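Does a shiny floor mean a clean floor?

Adverts for floor cleaner love a sparkle. A little white star goes "ting" on the tiles, and we are all supposed to believe the germs have packed their bags. Should you believe it? Let's have a proper look before we do.

Start with what shine is. Light travels in straight lines until it hits something. When it hits a very smooth surface, most of the bounced light goes off in the same direction, like a ball bouncing off a flat playground. If your eye happens to be in the way, you see a bright patch. When light hits a rough surface, it bounces off in all directions, like a ball thrown at a heap of rocks. You still see the surface, but it looks dull.

So shine tells you that a surface is smooth. Does it tell you that the surface is clean? Not really. A brand new roof slate can be spotless and still look dull. A greasy plate can gleam.

Try this. Stand in a room with the ceiling light on and find the bright patch on the floor. Now take two steps to the side. The patch moves with you! The floor hasn't changed at all. The only thing that has changed is where your eyes are, so be suspicious of anybody who points at the patch and says "look how clean that bit is".
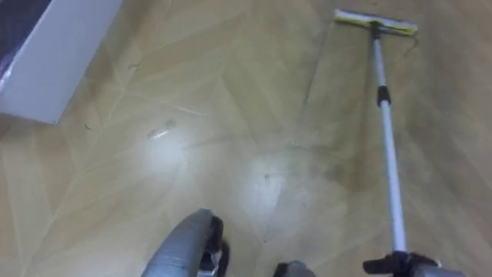
A glossy floor with a mop on it. The pale patches are light from overhead, and there is a smeared streak as well.

Smears are useful to a floor detective. Grease, soap or a thin film of water can change the way light bounces, and so a smear often shows up best when you crouch down and look along the floor towards a window. Floors that look perfect from above can look quite different from down there.

What about germs? Bacteria are tiny. Many kinds are so small that you could line up 1000 of them and the line would only be as long as a grain of rice is wide, or even shorter. You can't see them on a shiny floor or on a dull one. Anyone who says they can tell by looking is guessing.

Kaj Bech, who teaches science in Stirkdale, asks his class to polish one half of an old tile with a dry cloth and wash the other half with soapy water. Then everyone votes for the cleaner half. The polished half usually wins, and he thinks that is a good reason not to settle science by voting.

You can do the same at home with two old tiles or saucers. Ask a grown-up first, and use washing-up liquid, never the strong stuff from under the sink. Rub each one with a damp white tissue afterwards and compare the tissues. Even this test only finds dirt that is big enough to see.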